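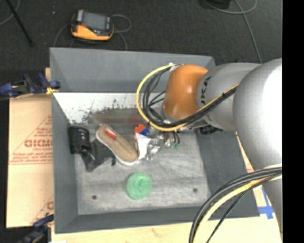

Screening for Hearing Loss in Adults Over 60: Attendance, Follow-Up and Hearing Aid Use at Two Community Clinics

Final Project Report
Health Studies Practicum
Submitted by Elvira Benavides

Abstract

Hearing loss is common in later life and often goes untreated for years. This project reviewed the records of a free hearing screening program offered at two community clinics, Stovell and Bevan, over one screening season ending in July. Letters were mailed to 2,601 registered patients over the age of 60. Of these, 625 attended a screening, and 497 of those screened agreed to have their results included in this review. The report considers how patients were invited, how results were explained, and what happened when a patient was referred for a full hearing test. It closes with recommendations for the next season.

1. Background

Age-related hearing loss usually develops slowly and affects both ears. High-pitched sounds tend to go first, so a person may hear that someone is speaking but miss the consonants that make words clear. Many people adjust without noticing. They turn up the television, avoid noisy restaurants, or rely on a spouse to repeat what was said.

Untreated hearing loss has been linked in a number of studies to social withdrawal, low mood and poorer memory in older adults. The reasons for the link with memory are still debated. Hearing loss may place extra strain on attention, or both conditions may share an underlying cause. This project did not attempt to test either explanation. Its purpose was practical: to learn where patients dropped out of the process between an invitation letter and a fitted hearing aid.

2. Setting

The Stovell clinic serves an older residential district and shares a building with a pharmacy and a physical therapy office. The Bevan clinic is newer, lies next to the bus terminal, and has a more mixed patient list. Both clinics used the same screening form and the same handheld tone device, and both referred patients to the audiology department at Puten Hospital.

Screenings were offered on a walk-in basis in the mornings and by appointment after 2 p.m. Each screening included a short questionnaire on daily listening, a look in the ears for wax, and a tone test at three pitches. Patients with blocked ears were asked to return after the wax had been removed.

3. Methods

The review used three sources of information. The first was the attendance log kept at each front desk. The second was the set of screening forms completed by nursing staff. The third was a brief telephone interview, conducted with patients who had been referred and who had agreed to be contacted.

Forms were entered into a spreadsheet without names or addresses. Where a form was incomplete, the missing item was left blank and no attempt was made to estimate it. Interview notes were read twice and grouped by topic. A second student read a portion of the notes separately, and differences in grouping were settled by discussion.

The interviews followed a written guide but allowed patients to speak freely. Callers were instructed to speak slowly and to offer a written version of the questions by mail. This option was added after the first week of calls — several patients had found the telephone difficult, and the original plan had made no provision for them.

4. Findings

4.1 Invitation and attendance

The invitation letter was the most frequent reason patients gave for attending. Others came at the urging of a family member. Several interviewed patients said they had set the letter aside at first because it looked like an advertisement for hearing aids. The clinic name appeared in small type at the bottom of the page, while the words "free hearing test" were printed in large type across the top.

Attendance was stronger in the mornings at both sites. Staff at Bevan reported that the afternoon appointments were seldom full. Staff at Stovell reported crowding shortly after opening, with some patients leaving before they could be seen. The front desk log did not record these departures, and their effect on the results is unknown.

4.2 Understanding of results

Patients received a one-page result sheet marked "pass" or "refer." Those interviewed generally understood that "refer" meant a second test. Fewer understood that it did not confirm hearing loss. Two patients had told relatives that they were going deaf. One had delayed booking the hospital visit for this reason.

The "pass" result caused a different difficulty. Some patients who passed still had trouble following conversation in groups, and the sheet did not tell them what to do if the trouble continued.

4.3 Referral and hearing aid use

Referred patients were asked to call Puten Hospital themselves. This step was the weakest point in the process. Patients described long waits on the line and an automated menu that they could not hear well enough to use. Those who reached the department spoke favorably of the staff and of the test itself.

Among patients who went on to receive hearing aids, daily use varied widely. The most common complaints were background noise, discomfort, and trouble changing the batteries. Patients who had attended a follow-up fitting were more likely to describe their aids as useful. Cost was raised in many interviews, including by patients who had decided against buying aids.

5. Limitations

The review covers two clinics and a single season. Patients who did not attend were not interviewed, and their reasons remain unknown. The tone device was used in ordinary examination rooms, where hallway noise may have affected some results. Hearing aid use was reported by patients and was not checked against any device record.

6. Recommendations

The invitation letter should be redesigned so that the clinic name and address appear at the top of the page.

Referrals should be sent directly from the clinic to the audiology department, with the appointment confirmed by mail or text message.

The result sheet should state in plain words that a referral is not a diagnosis. It should also advise patients who pass to return if their difficulties continue or get worse.

Front desk staff should record patients who leave before being screened. A simple tally on the existing log would be sufficient.

A follow-up fitting should be booked on the day hearing aids are supplied — ideally before the patient leaves the building.

7. Acknowledgments

The author thanks the nursing and front desk staff at both clinics, and the patients who gave their time to be interviewed. Copies of the interview guide and the blank screening form are held by the practicum office and may be requested there.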